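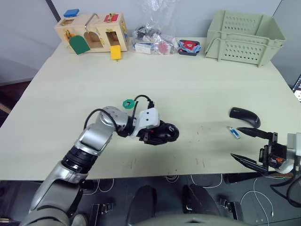 Two-arm table work with the Skodari kit: the left gripper holds a computer mouse, a second mouse lies on the table.

MEDIA RELEASE
09/02/2021

Brardale opens orders for Skodari, a two-arm robot kit for sorting and handling trials

Brardale announces today that orders are open for Skodari, a tabletop kit with two robot arms made for small workplaces, colleges and repair shops which want to try automation before they commit to a full production cell. The kit is sold with both arms, two grippers, the controller and the Prisier software, and it is priced at $3820 for the first February orders. Delivery is calculated separately.

Skodari is intended for the handling of everyday articles in mixed sizes. Many customers of Brardale receive returned goods, such as computer mice, batteries and cables, and these goods come to the bench in no fixed order. With Skodari the operator can teach the arms one movement at a time, save it under a name and play it again at a chosen speed. Knowledge of programming is not necessary for the basic functions. For the more advanced functions some knowledge is helpful, and the manual says clearly where this is the case.

"We have listened to people who work at the bench every day," said Lorraine Hulme, product manager at Brardale. "They told us that they do not have a spare room or a spare engineer. They have a table, and the robot should fit to the table. This was our starting point, and we stayed with it also when it made our own work harder."

The kit was prepared together with the engineering office Jabłońska, which was responsible for the gripper control. Phúc Mạc, who led this part of the work, said that small and light articles took the most time. "A mouse has a curved back and it likes to slide away from the fingers. A battery is small and it rolls. We changed the closing speed many times, and the customer can still adjust it to his own goods — we recommend to do this on the first day."

Owners of the earlier single-arm kit can add a second arm with the upgrade set, which costs $369 when the old controller is sent back. The movements that were saved on the single-arm kit can be opened in Prisier, but they must be checked at low speed before they are used with two arms.

Each order includes a training session by video call for up to 10 persons and a warranty of two years on the arms. Wearing parts of the grippers, for example the finger pads, are not covered by the warranty and can be ordered in sets. The colour of the housing cannot be chosen at this time.

Schools and training centres can ask for a loan kit through the Brardale sales office. Requests are answered in the order in which they arrive.

Media enquiries: Lorraine Hulme, Brardale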